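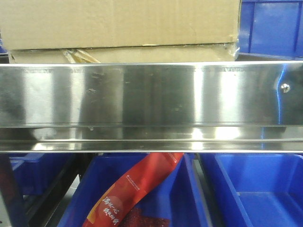 How do you tell a story when the readers decide what happens next? Yasir Virk has been doing this since January with Trorkeo, a serial which he publishes on Sidomlow in very short posts, each one ending with a poll. I spoke to him on the telephone on a Sunday, while he was preparing the next part.

Trorkeo is about a ferry pilot called Penry, who wakes up in a harbour town where all the clocks have been removed. The first post was three sentences long. "I wrote it on the bus to Idthorpe," Yasir told me. "I had no plan for a second one. I put a poll under it, should Penry knock on the door or walk past, and 13 persons voted. I knew most of them. They chose to walk past, and I had only prepared the door."

I asked him if this was annoying for a writer.

"A little, yes. I had a nice old woman behind that door. But then I had to think what is at the end of the street, and this was better than the old woman. She came back later, in part 40 or so."

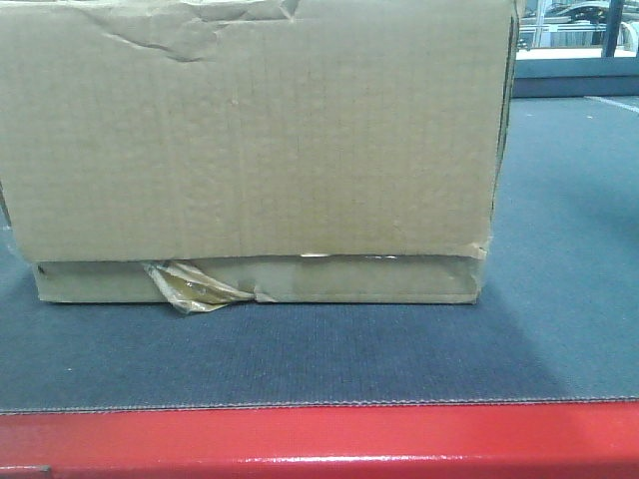 There are now 156 parts, and a normal poll gets 800 votes. Each part goes out at seven in the evening and the poll stays open until noon the next day, so he has one afternoon for writing. He works in the kitchen and reads every part aloud before he sends it. He says that he cuts mostly adjectives, and also jokes which need the reader to remember something from two weeks ago.

The options are the hardest part of the work, according to him. In the beginning he offered four of them, and the votes were spread so thin that the winner often had less than a third. Now he gives only two. "Both must be something that I want to write," he said. "If one is obviously stupid, people will choose it for fun. I learned this when Penry ate the candle."
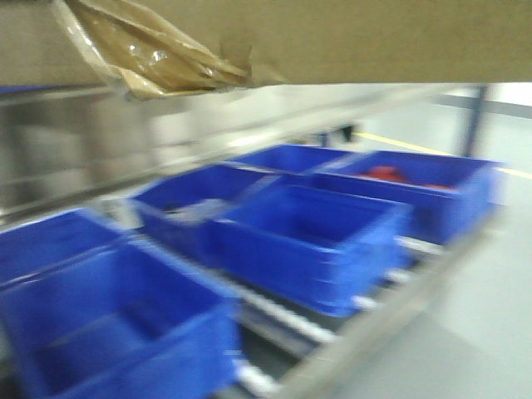

Blue storage bins on a metal rack

We spoke also about the comments. Yasir answers them in the morning, before he looks at the result, because he does not want to argue for one side. He never says what would have happened with the other option. Many readers ask for it, and he keeps these unused ideas in a notebook, but he prefers to leave them there until the story is finished.

Does he worry about people who join late? He told me that this was his biggest mistake. For a long time there was no list of parts, and a new reader had to scroll for half an hour. Now a summary of five lines is fixed at the top of his page, and he writes it again every month. 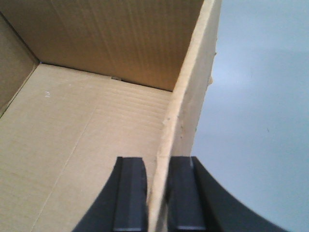
One reader wrote under the summary that she had still gone back and read everything from part one, and that five lines could never explain why the harbour master is afraid of geese. Yasir replied that he could not explain it either, as the readers had voted for it.

I wanted to know what he would advise to somebody who is starting a serial of this kind. He thought about it for some time.

"Write the first ten parts quickly and do not look at the numbers. And choose an hour for posting and keep it. When I was late one time, I had messages asking if I was ill."

He does not know how Trorkeo will end. There will be a last poll, he is sure about this, and he would like it to run for a whole week. After that he wants to try the same thing with sound, short recordings of one minute, with two voices. He has already asked his sister, and she has said maybe.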